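Slow looking sessions – how long before you draw anything?

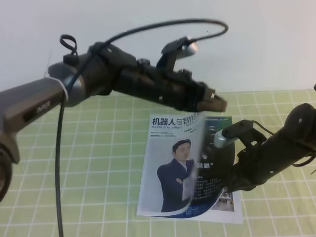
How long should you sit with one piece before picking up a pencil?
Start with 16 minutes, timer out of sight, and go longer once the fidgeting stops.

grendgate_k wrote:
That's the number from the Frandsen handout and I've never gotten on with it. 16 is way too long for a beginner. I had a group in May, half of them were asleep. Two minutes, draw, two minutes, draw. Works fine.

Fumiko Sekiguchi wrote:
Disagree. Two minutes is a warmup. You haven't even quit naming things in your head by then. I do 40 on my own, mornings, before coffee. Not saying everyone should.

moss_and_ink wrote:
40?? My knees say no

Fumiko Sekiguchi wrote:
Chair is fine. Nobody is checking your posture lol

grendgate_k wrote:
ok but you've been at it for years. OP is asking for a drop-in class. Different thing

slowpaper wrote:
OP here. Yes drop-in, evenings, upstairs at Rillgate. Mixed group – a few painters, mostly people who haven't drawn since school. Was going to do breath first, then looking, then charcoal. No talking till the end. Too much for one night?

Sachiko Aoki wrote:
Drop the breath part, or fold it in. People get stiff if you tell them to breathe. Let them look and the breathing sorts itself. Also charcoal is messy for a first night, I'd go soft pencil or just a brush and water on gray paper. It dries and disapears, takes the pressure right off.

moss_and_ink wrote:
seconding brush and water. did that at the Skevska weekend and cried a bit, in a good way

grendgate_k wrote:
Hate the water thing. People want something to take home

Sachiko Aoki wrote:
Some do. Some are releived not to. Ask them?

slowpaper wrote:
Might put out both. Silence though – keep or lose?

Fumiko Sekiguchi wrote:
Keep. All of it.

grendgate_k wrote:
Keep for the looking. Let them chat while they draw, its an evening class not a monastery

slowpaper wrote:
Going with quiet looking, 16 min, pencils and brushes both out. Starts at 7, will post how it went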